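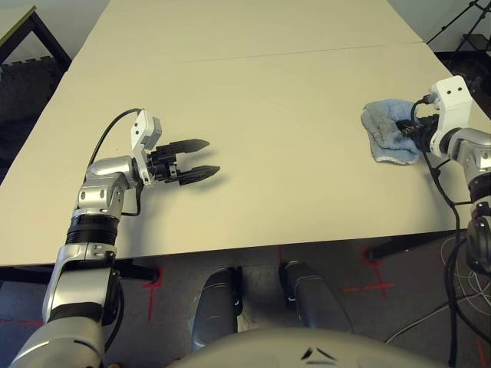 The two arms of the Flatetden test station, with the right gripper on a light-blue towel.

The Limance gripper comparison was a bench trial of parallel grippers for two-armed robots, carried out by the automation group at Limance under Sânziana Ene. It ran from March to June and compared two sets of fingers, the Pascu and the Dultetti, on the handling of cloth and other soft items. The results were used to choose the fingers for the group's later folding work.

Background

Limance had worked mainly with rigid parts, such as housings and small boxes, before it took up cloth handling. Its earlier grippers had wide flat pads that held boxes well but often slid over a towel lying flat on a table. Irina Dobre proposed a side-by-side trial after a first attempt at folding failed on most runs. The work was moved to the Flatetden site, where there was room for a full station.

Equipment

The station used two segmented arms working over a long cream-colored table. Each arm carried a black parallel gripper on a white bracket, and the gripper cable was led back along the arm. Red tape on the floor marked positions for setting up the station.

The Pascu fingers were narrow and ended in a point. The Dultetti fingers were shorter and had a thin rubber edge. Both were driven by the same motor and fitted the same bracket, so a change of fingers took nine minutes, including the calibration run. The controller, written by Silviu Moldovan, was left unchanged for the whole trial.

Method

Each set of fingers was given 800 grasp attempts, divided among 11 items. The list included hand towels, a cotton shirt, a dishcloth and a padded envelope. Items were dropped onto the table from a fixed height so that they landed in a different shape each time. A grasp counted as good if the item was lifted clear of the table and held for five seconds.

Marites Dizon reviewed the recordings and sorted the failures by cause. The main groups were slips, missed edges and grasps that took up two layers when one was wanted.

Results

The Pascu fingers failed 174 times, fewer than the Dultetti set. Most of the difference came from flat towels, where the pointed ends could get under an edge. The Dultetti fingers did better on the padded envelope and were less likely to snag loose threads. Neither set was reliable at separating two layers of thin cotton.

Cable routing also affected the results. In early runs a tight cable pulled on the wrist at full reach, and Sorin Dumitrescu lengthened the loop on both arms. The affected runs were repeated.

Later use

Limance kept the Pascu fingers on both arms for towel folding. The Dultetti set remained in use at Flatetden for packing tests.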